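Products > Handling > Grippers > Evo two-finger gripper

Evo Two-Finger Gripper, Pair

The Evo is our everyday two-finger gripper, and the one we hand to people who ring up and say they aren't sure what they need. It opens wide enough for a good-sized spanner, closes down neatly on small things such as a battery, and it doesn't mind being swapped from one arm to another in the middle of an afternoon. We sell it singly as well, but most customers with a two-arm bench come back for the second one, so we have put the pair on a page of its own.

Before we took it on, Faustino Zavala ran it at our workshop against the Gekgate pad gripper and an older Vermeulen parallel jaw, using the same arms and the same controller for all three. Each one did 200 picks and 40 passes from one hand to the other, mostly with hand tools and small boxed parts. The Gekgate was lovely on anything flat and smooth but sulked over tools — the Vermeulen held tools beautifully and was slow to let go.
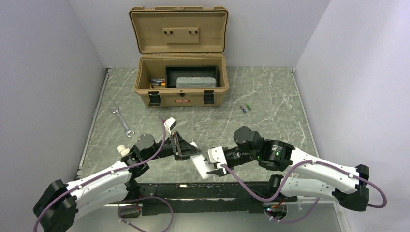 Passing between hands was where the Evo won us over. The fingers are slim, so two of them can get at the same part without knocking knuckles, and the grip force can be set separately on each side. Faustino likes the giving hand a touch softer than the taking hand, and that is how we send them out.

Each pair comes with 2 grippers, mounting plates, spare finger pads and a Wament controller lead for each side. If your arms have a different wrist fitting, do tell us when you order and we will look out the right plate.

Delivery is 28 days at present. Afonso Torres looks after trial loans and is very happy to talk through your bench — cable runs, camera positions and all — before you spend anything. The next loan sets are free from June.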